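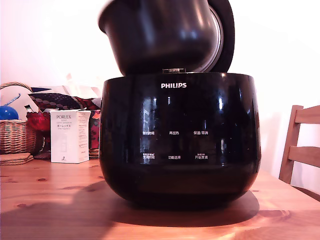
4. Teaching a task by hand

Before you grab the arm, pick one small job and stick with it. I always start people on kitchen stuff, and my favorite first job is closing a lid and pressing one button, because you get a big sweeping move and a tiny careful one in the same go. A rice cooker with the lid standing open does the trick nicely. Mine has six buttons in two rows of three on the front, and the one I teach is 开始烹调 (start cooking), lower row, far right. The shiny black body throws back a lot of window light, so if you have blinds, play with them until the labels read clearly on your monitor!

Leave the cooker unplugged and empty for all of this section. You're teaching the motion, and dinner can wait.

1. Switch the arm to Guide mode on the Teuber pendant and wait for the two short beeps. It should go soft in your hand. If it still feels stiff, go back to section 2 and redo the payload setting (I forget this one all the time).

2. Hold the arm at the wrist cuff, well behind the fingers. Bring it to the start pose and press Record.

3. Guide the fingertips to the outside of the lid and swing it down slowly. Let it settle before you back off.

4. Come around to the front, line up one fingertip with the button, and push straight in. Count to two, pull straight out, press Stop.

5. Give the take a name you'll understand next month. I have a whole folder called "lid maybe good" and I regret it.

6. Open the lid again and repeat until you have 16 takes. Nudge the cooker a little between takes, and turn it a few degrees now and then.

CAUTION: Keep your free hand away from the lid hinge. The arm is soft in Guide mode but it's still heavy, and it will happily lean on your knuckles.

NOTE: If you'd rather use the remote handles, do steps 2 through 4 from the operator seat with speed set to 34 percent. Jannik Kuhlmann runs his faster and gets lovely smooth takes, but he's had a lot more practice than me. A glossy surface is slippery under the fingers, so come in slower than feels natural.

7. Play back every take at half speed before you send anything to training. Toss the ones where you bumped the table or stopped to think halfway through. If playback quits with code 39, the start pose was never saved, and you'll need to record that take again.

When you're down to the keepers, copy the folder to Ina and go on to section 5.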